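Section 6. Filing the yearly trustee return

The Fostel guide says this takes an afternoon. Allow longer if your church has changed trustees in the past year.

1. Log in to the Bellport account and open Annual Return. The menu calls it "Quick File," a name I would not take too seriously.

2. Enter your 315 code. Type it in; pasting tends to drop the last digit.

3. Check every trustee listed. Names carried over from the old register are often wrong, whatever the green check mark claims.

4. Attach the signed accounts as one PDF.

Caution: "Saved" does not mean "sent." Lumbao parish had a saved return sitting there until September.

5. Press Submit and wait for the receipt number. Write it down.
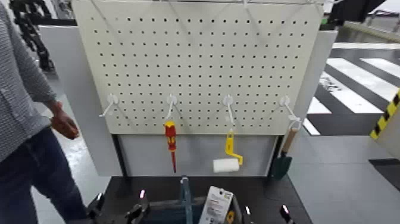

6. Print form 37 and get two trustees to sign it in ink. The software offers an electronic signature, but Dehua Xu had one refused and had to start over.

Note: The help line supposedly answers before noon. Try email first.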